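To: Equipment Planning list
Subject: Re: Second two-arm station – request for comments before the budget closes
Date: 30 May 2026
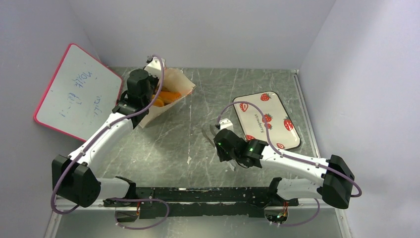 Current station, food handling work: both arms on the shared rail, paper food container at the back, strawberry tray on the right.

Colleagues,

Thank you for the replies received so far on the proposed second station. The Warnwood office has asked for one consolidated answer, and the points below are intended to serve as its basis. The earlier message is quoted where it raised a specific question.

> The draft asks for a complete second station at the same specification as the first. Before our group supports this, we would like to know whether the existing rail and work surface could be kept and only the arms replaced. We would also like to see the Idetti and Ginting quotations compared on the same terms. At present one includes spare parts and the other does not.

On the first question, replacing only the arms would not add any working hours. The existing station is booked on most working days, and the purpose of the request is to let two groups run at the same time. The rail shows scuffing and the marbled surface is scratched, but neither condition has been reported as a fault. We propose to keep both in service and to review them again in January.

On the second question, the two quotations have now been put on the same footing. Each covers two arms with grippers, a mounting rail, cabling and a white-walled enclosure. Ginting has agreed to list its spare gripper motors as a separate line. Idetti has confirmed that its price holds for 30 days. The revised sheets are in the shared planning folder, and members are asked to discard the earlier versions.

> Our second concern is running costs. The draft has a line for "consumables" with no detail. Please state what it covers.

The line is set at $442 for the year. It covers paper containers, trays, food items for the handling tasks, markers and cleaning supplies. It does not cover replacement cables, which have been moved to maintenance. Members who expect to use other materials should send a list, with unit prices, so that the figure can be corrected before submission.

> Finally, we ask that cable routing be included in the specification this time.

This is accepted. On the current station the purple cables run along the arms and hang in loops down past the rail. Both suppliers have been asked to price clips or sleeves for the full length of each arm, and to state whether fitting them limits the movement of the wrist. Grekon, which holds our maintenance agreement, has offered to review the answers at no charge.

The following items remain open:

- **Installation.** A ceiling of $3000 has been entered for delivery, assembly and electrical work. Facilities has not yet confirmed it.
- **Location.** The room beside the present station is preferred, subject to a check of the available power.
- **Training.** The draft allows for 3 sessions. Groups with new staff should say whether more are needed.

Please reply to the full list so that all groups can see the comments. Any group that does not support the request in its revised form is asked to say so in writing and to name the line concerned.

Equipment Planning Office
Warnwood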